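Troston is now accepting orders for the Mirnora paired hand-held gripper kit, intended for teams that record manual tasks for robot training. Each kit serves one operator.

Pilot units were placed with Urrutia and with our Parnville office in February. Operators logged 2597 task recordings across 118 household and office items, power strips and cords among them. 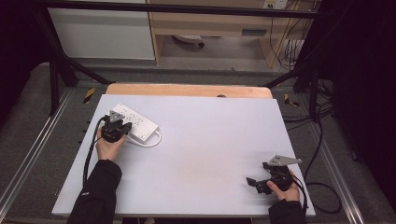
Flexible items remain the most demanding category. Operators are advised to grasp the rigid body first and to leave the cord free until the second gripper is in position.

The service plan covers jaw replacement and remote setup – on-site training is quoted separately. Orders are limited to 3 kits per customer until the first 200 have shipped.

Requests for a demonstration may be addressed to Manaia Prendergast, Product Support, Troston.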